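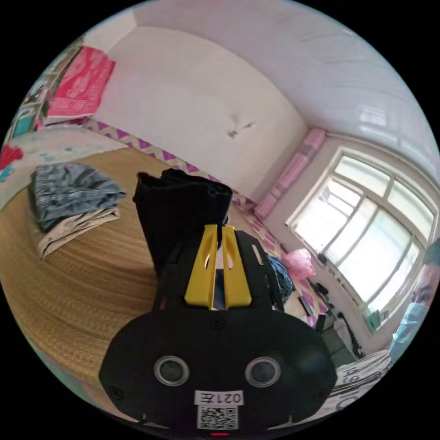
Folding on the Bed: Does Sorting First Save Time?

Rekha Sisodia and Gerardo Bañez

Most home advice pages claim that clothes should be sorted by type before anyone folds them. We doubted this. Sorting means picking up every garment twice, and the pages we read gave no numbers at all.

Method

We used a bed as the work surface, with a woven straw mat over it. Jeans and khaki trousers went in one stack, jeans on top, and black clothing was left for the end. Each of us folded the same load 4 times, 2 with sorting and 2 without. In all we timed 104 garments.

Ritu Katiyar kept the time and did no folding. She also decided when a stack was too crooked to pass, a rule we should have written down before starting.

Results

Sorting first made the whole job slower for Gerardo and slightly faster for Rekha. We do not think either result means much. Gerardo had never folded trousers in thirds before, and his last run was his best whichever method he used. That looks like practice to us.

The mat was a bigger problem than we expected. Denim stayed put on the straw weave – thin shirts slid and had to be straightened again. A table might give different times.

Discussion

Our instructor, Ramesh Dwivedi, asked if a larger load would settle the question. Maybe, but two people folding 900 garments would mostly measure how tired they get. We would sooner have more folders and a fixed rule for what counts as neat. Until then we see no grounds for telling anyone to sort first.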